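Minutes of the Isham Household Machines Group
March 18, 2022

Taken by me, Sawsan Hijazi, because Vinh had a sore wrist and everyone else suddenly found their shoes very interesting.

Present: Vinh Quan (chair), King-fai Lu, Kam-wah Yu, Man-lok Kan, me.
Apologies: none received.

1. Last time's minutes

Agreed, with one correction. In the February minutes I wrote that Kam-wah thought robots would be folding all our sheets by next year. What she said was that she would like them to. She was quite firm on this and I've changed it.

2. Can they do the washing yet?

This was meant to take ten minutes and took most of the evening. King-fai opened by saying that the washing machine did the hard part decades ago and what's left is all the fiddly stuff - getting things out of the basket, working out what's a sleeve, pairing socks, putting it all somewhere sensible. He thinks the fiddly stuff is the hard part and we've been fooled by how easy it feels to us. Kam-wah said it doesn't feel easy to her, she has two teenagers.

Man-lok had been reading up on cloth and told us a rigid box is the same shape wherever you put it down, but a shirt is a different shape every time. I hadn't thought of it like that! He reckons a machine that can handle a basket is still a good way from one that can handle what's in the basket. Vinh asked whether anyone would pay for a machine that only did the carrying. Kam-wah said yes, straight away, because of her stairs. Then we had a long detour about her stairs, which I haven't minuted.

We did talk properly about hands. Man-lok is keen on fingers and says most things in a house were made to be held by people, so something hand-shaped gets a head start. King-fai would sooner have two simple paddles that never break. I asked about grip, as my own trouble with wet towels is that they slide, and Man-lok said the bumpy rubbery sort of palm is a help there but he wouldn't promise anything about towels. The one we looked at has a pad of little raised bumps across the palm and black jointed fingers, and there was wicker and cloth above it, so you get some idea of what it's up against.
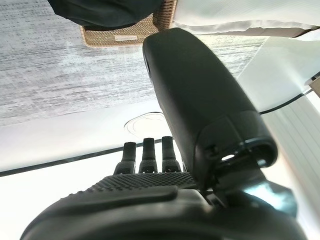
3. Shop floor

Vinh reported back on his chat with the manager at Veltex, who run the linen hire place. They get through 2,000 pieces on a busy day. The ironing and the flat folding are done by big fixed machines and have been for years, but people still feed the corners in by hand, and people still sort what comes in. The manager told him she'd happily buy a sorter tomorrow if it could tell a napkin from a tea towel when they're in a heap. So far she's been shown 3 and sent all of them away.

King-fai said this proves his point about paddles. Man-lok said it proves his about fingers. I've written down both and I'm not taking sides.

There was some worry from Kam-wah about the jobs. Her sister did that sort of work and her shoulders have never been right since, so she's in two minds. Vinh said the manager can't fill the posts she's got. We didn't settle it and I don't think we were ever going to.

4. Money

We have 900 pounds left from the Emik grant. King-fai would like to spend it on hiring a small arm for a month and letting people try it with their own laundry. Vinh would like to keep half back for the hall. Agreed to get a price first and argue afterwards.

5. Where we've got to

Vinh went round the table and asked each of us for a yes or no on whether machines can do household chores yet. We got 4 answers of "some of them" and one "no" (me). I'll say yes when one of them can change a duvet cover without swearing.

6. Things to do

King-fai to get the hire price.
Vinh to ask Veltex if we can all visit, not in the morning.
Man-lok to lend Kam-wah the article about cloth.
Kam-wah to bring a basket of mixed washing next time, clean please.
Me to type this up - done.

7. Any other business

The kettle is on its way out. Man-lok has a spare one and will bring it along with the article.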